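Handout 5: Notes to go with the visit to Vesotton
Introduction to Automation, January 2019
Instructor: Wilson Huanca

Read this before the lab report. It covers what we were shown at the Vesotton open day and fills in some points that went by quickly on the floor. If you missed the visit, these notes plus Chapter 4 are enough to do the written questions, but not the reflection. See me about a substitute.

1. Order of the day

We were split into two groups. Group A started in the packing hall with the Mnguni cell and Group B started upstairs in the simulation room. The groups switched after 80 minutes. Both groups heard the same safety talk at the beginning, and the rules in it (stay behind the yellow line, no reaching over the fence, bags in the lockers) apply to our own lab too.

2. The packing hall

The Mnguni cell moves small cartons from a belt to a tray. It has one arm, one fixed camera above the belt, and a light curtain on the open side. The operator told us the cell handled 3,663 cartons on its best shift last August. Write that number down, you will need it for question 2.

Points to remember:
- The arm does not look for the carton after it starts moving down. All the looking is done by the fixed camera beforehand.
- If the belt slips between the look and the pick, the arm closes on air. The cell detects this from the finger width and tries again.
- After 3 failed tries the cell stops and calls the operator.

3. The simulation room

Upstairs they use a program they call Plovireo to try out picking tasks before anything is run on a real arm. The task we were shown is a plain one: a table, cubes, and a two-finger gripper with the camera looking down past the fingers. Turnen, the group that wrote the task, keeps the setup simple on purpose so that mistakes in the control program are easy to find. 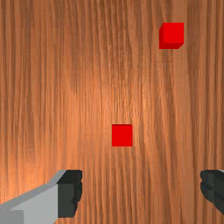 Figure 1. Simulated gripper view in Plovireo, fingers open, two red cubes on the table.

With a camera that travels with the gripper, the picture changes every time the arm moves. The place to aim for stays the same in the picture, though: it is the space between the fingers. In Figure 1 the lower cube is already nearly in line with that space, and the other cube is well up and to the right. A program that simply steers toward "red" has two possible answers here, so it needs a rule for choosing. The simplest rule is to take the cube nearest the gap. Another is to pick one at the start and keep following it, even if the other comes closer on the way.

Both cubes are the same color, so color alone will not tell the program which one it was following. It has to use position from one picture to the next. Small steps between pictures make this easier. Large steps save time but raise the chance of a mix-up.

Note also that there are no cube shadows on the table in the figure. On a real table under ordinary lights there would be some, and a color threshold that works in simulation may need to be set again. Several of you asked about this during the visit and it is a fair point to raise in the report.

4. Questions for the report

1) Compare the fixed camera in the packing hall with the moving camera in the simulation. Give one advantage of each.
2) Using the best-shift figure and a shift of eight hours, find the average time per carton. Show your work.
3) Write a rule, in plain words or pseudocode, for choosing between the two cubes in Figure 1. State what your rule does if both are the same distance from the gap.
4) The Mnguni cell checks finger width after closing. Describe how the same check could be added to the cube task.

The report is worth 36 points – nine for each question. The reflection is marked separately. Hand in both on paper, stapled, with your group letter on the first page.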